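Ma dent de sagesse et la cousine de Marjan

Bon, je vous raconte, mais vous ne répétez rien à ma mère. Elle croit encore que j'ai gardé mes quatre dents de sagesse, et elle en est très fière, comme si elle me les avait tricotées elle-même.

Tout a commencé un dimanche soir, avec une noisette. Une noisette de rien du tout, même pas grillée. J'ai croqué, j'ai entendu un petit crac, et j'ai pensé : tiens, elle était dure, celle-là. Puis j'ai passé la langue au fond à gauche et j'ai senti un bord, un vrai bord, coupant comme un couvercle de boîte de thon. J'ai recraché dans ma main. Il y avait de la noisette, et il y avait de la dent.

J'ai appelé Marjan tout de suite (on appelle toujours Marjan, elle a réponse à tout, même quand elle a tort).

– Clou de girofle, elle m'a dit. Tu en mords un, tu dors dessus, et demain tu vas voir Pouran.

– C'est qui, Pouran ?

– Pouran Hassanpour ! La dentiste de la rue Salehi ! Je t'en parle depuis des années !

Elle ne m'en avait jamais parlé. Mais à onze heures du soir, avec un morceau de molaire posé dans une soucoupe, on ne discute pas. J'ai cherché des clous de girofle dans toute la cuisine, j'ai trouvé de la cannelle, du cumin, un sachet de levure périmé, et pour finir deux malheureux clous au fond d'un bocal. J'en ai mordu un. Je ne sais pas si vous avez déjà essayé : on a l'impression de mâcher un meuble de sacristie. Au bout d'un moment je ne sentais plus ma gencive, ni ma joue, ni grand-chose de mon oreille, et je me suis couchée assez contente de moi.

À deux heures, réveil en fanfare. Ça battait là-dedans comme une porte mal fermée. J'ai changé de côté, j'ai retourné l'oreiller, j'ai essayé assise, j'ai essayé par terre. J'ai même tenté de compter mes dents pour m'endormir, mauvaise idée, j'arrivais toujours à celle-là.

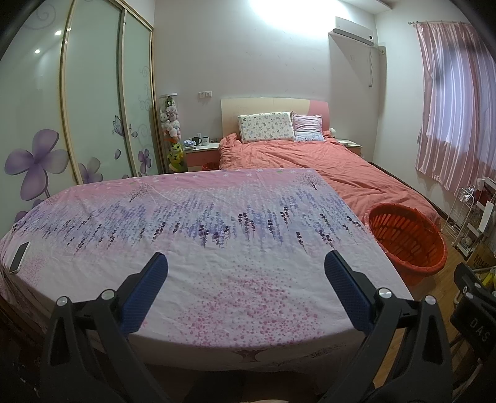
Le matin, j'avais la joue d'un hamster prévoyant. J'ai mis un foulard malgré la chaleur et j'ai pris le bus numéro 6 jusqu'à la rue Salehi. Un petit garçon m'a regardée pendant tout le trajet, la bouche ouverte, avec toutes ses petites dents bien rangées. Je l'ai détesté, le pauvre.

Dans la salle d'attente, il y avait un monsieur que je connaissais. Enfin, que je connaissais trop : Ehsan Taheri, avec qui j'avais dîné une fois au printemps et que je n'avais jamais rappelé. Il lisait une brochure sur le détartrage. J'ai remonté mon foulard jusqu'aux yeux.

– Yasaman ? il a fait.

– Mmmf, j'ai répondu.

– Ça va ?

– Mmmf.

Je crois que c'est la conversation la plus sincère que nous ayons eue. Lui venait pour une couronne. Il m'a expliqué la couronne en long et en large, la première empreinte ratée, la couronne provisoire qui s'était décollée dans un caramel, la teinte qu'il avait choisie (un blanc un peu chaud, paraît-il, le blanc froid fait présentateur de télé). Et moi je hochais la tête, doucement, du côté droit seulement. Au dîner il n'avait parlé que de son appartement. Je l'ai trouvé nettement plus intéressant sur les couronnes.

– Yasaman Ghaffari ! a crié une voix.

Pouran Hassanpour est minuscule, avec des avant-bras de déménageuse. Elle m'a allongée, elle a braqué la lampe, elle a regardé deux secondes.

– Celle-là, on ne la sauve pas.

– Gnon ?

– Non. C'est la dent de sagesse, elle est fendue jusqu'en bas. Vous tenez à elle ?

Drôle de question ! J'ai réfléchi, la bouche grande ouverte, avec l'aspirateur qui gargouillait. Est-ce que j'y tenais ? Elle avait poussé l'été de mon bac, elle m'avait gâché les vacances, et depuis elle n'avait servi qu'à coincer des graines de sésame. J'ai fait signe que non.

Après la piqûre, plus rien, à part ce bruit affreux, ce craquement de vieux parquet qu'on entend de l'intérieur du crâne. Pouran fredonnait. Elle tirait, elle fredonnait, elle me demandait des nouvelles de Marjan, qui est sa cousine (voilà donc d'où venait la recommandation !), et d'un coup elle a brandi la chose.

– Regardez-moi ces racines ! Sept sur dix !

– Chept cheulement ?

– La courbure est jolie, mais ça manque de longueur.

J'étais vexée, figurez-vous.

Quand je suis ressortie, une compresse entre les mâchoires et la dent dans une petite boîte en plastique, Ehsan n'était pas encore passé. Il s'est levé et il m'a tendu la brochure sur le détartrage. Il avait écrit son numéro dans la marge, à côté du dessin de la gencive.

– Au cas où tu l'aurais perdu, il a dit.

Je ne l'avais pas perdu. J'ai répondu quelque chose qui voulait être gracieux et qui a surtout coulé sur mon foulard.

Le soir, ma mère a téléphoné. Elle a trouvé que j'avais une drôle de voix. Je lui ai dit que je mangeais une noisette.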